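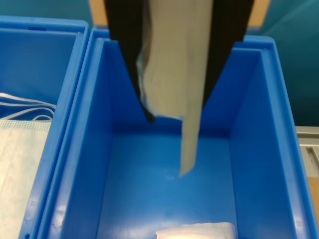 A fold of cloth between the fingers of one of our grippers, over a blue bin

About us

Hello, and thank you for dropping by. We are Sastido, a small firm that helps clinics, dental suppliers and care homes get their everyday supplies sorted and packed by robot arm. If you have ever spent an afternoon putting masks, swabs, tubes and little printed packets into the right boxes, you will know why we thought somebody ought to build something for it.

We began as a packing business. For years we made up supply kits by hand, and on a good day we could turn out 297 of them, which felt like a lot until the orders grew and we were all still at the bench at seven in the evening. We bought our first arm second-hand one November, fully expecting to have it working by Christmas. It took us rather longer than that! But we learned a great deal along the way (mostly about suction cups, and why we no longer use them for soft things), and what we learned became our first product.

What we offer

Our main service is called Pillero. It is a complete picking station, set up for your own stock, with the arm, the gripper, the bins and the software all supplied and looked after by us. You tell us what you need moved and where it needs to go, and send us a boxful of the real items, creases and all. We then spend 14 working days trying them out before we quote you a price. Some customers find that a long wait, and we do understand, but we would much sooner tell you early on that your thinnest sachets are going to be a nuisance.
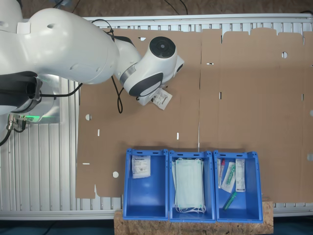

Trying out small labelled packages, with masks and tubes in the bins alongside

Stiff boxes are the easy part of the job and have been for years. Soft and floppy things are where most of our time goes – cloths, masks with their ear loops, anything in a bag that changes shape when you take hold of it. We keep a library of such items, now 645 strong, and every new customer adds a few more to it. If yours is already in there, you benefit from all the trying out we have done before.

For those who would like to have a go themselves first, there is Cadasus, our hire kit. It comes on a pallet with a printed handbook, and you may keep it for up to 25 days. Hire charges are taken off the price if you go on to order a full Pillero station. We are at the end of the telephone throughout, and we never mind being asked the same thing twice.

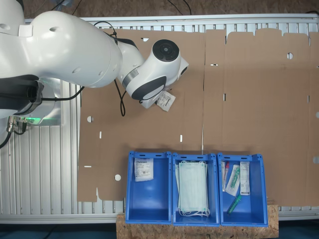
A package held up above the table

How we work

Every station is put together and tested in our own workshop, then fitted at your site by the same people who built it. Sites further afield are looked after by our service partner, Van der Merwe, who carry our spare parts and have been with us almost from the start.

We do not sell stations for medicines that need a pharmacist's check, and we don't promise to replace your packing team. Most of our customers have kept everyone on and moved them to the fiddlier orders, or to checking, or simply to going home on time.

Come and see us

Visitors are always welcome, and we would love to show you round. Do bring some of your own stock, the more awkward the better – there is tea, and there is parking behind the building. Please ring or write beforehand so that we can have a bench free for you.

Page last updated 28/07/2022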